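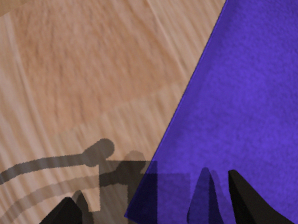
Re: [tenants-list] Trelta waitlist – anybody heard back?
From: Tahmineh Bahrami
Date: Dec 29, 2019

Sorry for slow reply, was out of town and the phone was no help.

> Sent in the long form for the Plattner Street building in March and all I
> ever got was a postcard with a number on it. Now a neighbor tells me they
> want pay stubs AGAIN or you get dropped. Is that right? Also does my
> daughter's summer job count as income, she's 17. And is the Gultine
> building a separate list or the same one?

Yes on the pay stubs. They do an update once a year and if you don't answer the letter you go inactive. Inactive is not the same as off the list – you can get put back with your old date but you have to ask in writing, and keep a copy. You have 20 days from the date printed on the letter, not the day you got it.

Daughter's job – wages for under 18 didn't count when I did mine. List her as household anyway, it matters for bedroom size. Ask them to confirm, I'm not a lawyer.

Gultine is seperate. Different owner, different form, own lottery. I put in for both and so should you. Last I heard it was 600 names for 12 units at Gultine so don't hold your breath, but the form is short and there's no fee. If somebody asks you for $100 to "hold a place" walk away and post it here please.

Table, two arms.

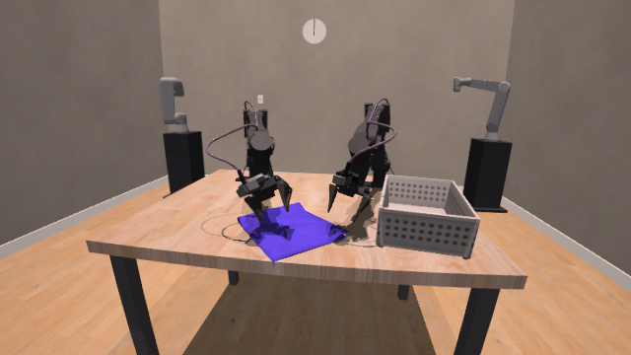
What to bring if you go in person:
photo ID for every adult
last two months of stubs, or the benefit letter
the postcard!! your number is on it and they can't look you up fast without it
current lease or a note from whoever you're staying with

Go to the Dreko Avenue office, the downtown one only takes drop offs now. Mornings are better. I waited an hour after lunch and then they told me to come back.

If you moved since March send them the new adress first, before anything else. Letters don't get forwarded.

Will write more when I find my folder. Does anyone have the new phone extension? Mine just rings.

Tahmineh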